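`minja-lex` is a bilingual word list of household and workshop terms, Amharic to English, kept as plain tab-separated files. Version notes are at the end. Read the section on spelling before you merge it with anything else.

## Contents

| File | Rows | Notes |
|---|---|---|
| `entries.tsv` | 2440 | one headword per row |
| `variants.tsv` | 539 | alternate spellings, keyed to `entry_id` |
| `sources.tsv` | 18 | one row per source notebook |

All files are UTF-8, no byte order mark, Unix line endings. The first row is a header. Empty fields are left empty; there is no placeholder such as `NA` or `-`.

## Columns in entries.tsv

- `entry_id` – integer, stable across releases. IDs of deleted rows are not reused.
- `headword` – Ethiopic script, citation form. Verbs are given in the third person masculine singular perfective.
- `translit` – Latin transliteration, see below.
- `pos` – one of `n`, `v`, `adj`, `adv`, `phr`.
- `gloss_en` – short English gloss. Separate senses are split with a semicolon.
- `domain` – `kitchen`, `tools`, `cloth`, `building`, `other`.
- `source_id` – key into `sources.tsv`.
- `checked` – `0`, `1` or `2`, the number of reviewers who have signed off on the row.

A row with `checked` = 0 should be treated as a draft. Most of these are in `building`, where the notebooks disagree on roof terms and Ibsa Mersha is still working through them.

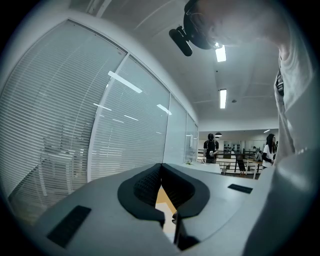

## Transliteration and spelling

The `translit` column uses the Stosel scheme, which we wrote for this list and have not published separately. Points that cause trouble:

1. Ejectives are marked with a following apostrophe (`t'`, `k'`, `ch'`, `s'`, `p'`). It is the plain ASCII apostrophe, so escape it if you load the file into SQL.
2. The first-order vowel is written `e` and the fifth-order vowel `ie`. The sixth-order vowel is `i` when pronounced and dropped when silent. The second, third, fourth and seventh orders are `u`, `ii`, `a` and `o`.
3. Gemination is written by doubling the consonant. The script does not show it, so it comes from the reviewer and is missing on rows with `checked` = 0.
4. Homophone letters in the script (the several h and s series, for instance) all map to one Latin letter. The scheme can't be reversed. Never rebuild `headword` from `translit`.

Spelling in `headword` follows whatever the source notebook used in its first occurrence of the word. Other spellings go to `variants.tsv`. No claim is made that the headword spelling is the standard one – we picked a rule that could be applied without argument.

## Loading

```
import csv

with open("entries.tsv", encoding="utf-8", newline="") as f:
 rows = list(csv.DictReader(f, delimiter="\t",
 quoting=csv.QUOTE_NONE))

usable = [r for r in rows if int(r["checked"]) >= 1]
```

`QUOTE_NONE` matters. A few glosses contain an unpaired double quote (inch marks on pipe fittings) and the default reader will swallow the rows after them.

Spreadsheet programs tend to strip a leading apostrophe when the file is opened directly. Import every column as text.

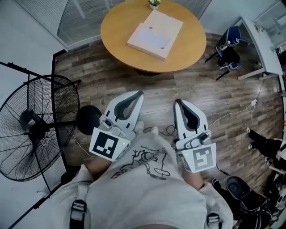
**Maintained by:** Lexicon Group, Besham Language Workshop

## Review process

Each new row is entered by one person and read by two others. Berhanu Hailu reads for form (script, part of speech, gemination) and Lensa Sisay reads for gloss. Where they disagree, the row stays at `checked` = 1 and goes on the open list in `docs/open.md`. Corrections are welcome as patches against `entries.tsv`. Sort by `entry_id` before committing or the diff is unreadable.

Please do not add:

- proper names, including shop names that have become generic in one town
- words attested only in print dictionaries
- glosses copied from another word list

## Known problems

- `domain` was assigned late and is uneven. Baskets and mats are split between `kitchen` and `cloth` with no clear rule.
- Source 11 has water damage. Rows from it carry page numbers in `sources.tsv` as a range only.
- The older Prumero export, with around 1000 rows, used a different ID sequence. There is no mapping file. Mitiku Teshome has a partial one on paper.

## Versions

- 0.4 (21 Jan 2020) – `variants.tsv` split out of `entries.tsv`; `phr` added to `pos`
- 0.3 – gemination added for `tools`
- 0.2 – source keys added by Tekle Tilahun
- 0.1 – first export from the notebooks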